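Keeping the egg room cool: an interview with the packing manager at Stostemlow

October 21, 2018 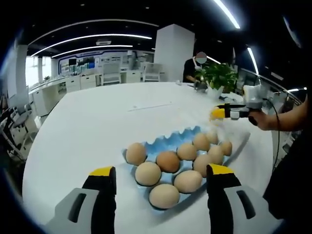

Where the weight goes

Stostemlow is a laying farm with 2000 hens in two sheds and a packing room in what used to be the dairy, built in 1936. The packing manager has run the room for seven years. Our conversation was mainly about storage, and in particular about water loss, which she regards as the most neglected figure on a small farm.

"An egg starts losing weight when it is laid," she said. "The shell has pores and water vapour goes out through them. You can slow it down. You can't stop it. As the water goes, the air cell at the blunt end gets bigger, and the air cell is what the grader looks at."

The rate depends on temperature, humidity and shell quality. Shells from older hens are generally thinner, and she moves those eggs out first. The farm weighs a marked batch of 23 eggs from each shed on the day of collection and again before dispatch. The results go into a paper ledger, then into a spreadsheet at the end of the month.

"The ledger is the real record. The spreadsheet is for drawing the line on a graph."

Walls and doors

The old dairy has solid brick walls on three sides. The fourth, facing south, was rebuilt in blockwork and was the source of most of the trouble. In May the inside surface of that wall warmed through by early afternoon and stayed warm until well after dark. Trays stacked against it lost more weight than trays in the middle of the room.

The first remedy was a larger cooling unit, bought from Ekel. It held the air temperature but dried the room, so the weight loss hardly changed. The second was to line the wall with insulation board and to shift the racking away from it by a hand's width.

"We should have done the wall first," she said. "The unit is too big now. It comes on, cools the air in a few minutes and goes off again. It never runs long enough to settle."

She has since fitted a controller made by Joly, which allows a wider gap between the on and off temperatures. The room drifts slightly more than before, but the compressor starts less often. Humidity is kept up by a shallow trough of water under the evaporator, cleaned weekly.

Condensation

The other problem is sweating. A cold egg brought into warm, damp air collects moisture on the shell, and moisture helps bacteria through the pores. Asked what temperature she prefers, she declined to give one figure.

"Steady matters more to me than cold. If the van is warm and the shop shelf is warm, there is no sense in having my room like a fridge. The egg only gets wet on the way out."

Deliveries are now loaded early, and the door between the room and the loading bay has a strip curtain. The farm sells under the Flara label to shops within an hour's drive, so most eggs make one short journey.

What she would change

She would move the door. It opens directly towards the bay and the prevailing wind, and each opening shows on the temperature trace as a small spike. A lobby has been priced twice and put off twice. The next job is a second humidity sensor at floor level, as the present one hangs near the ceiling and reads the driest air in the room.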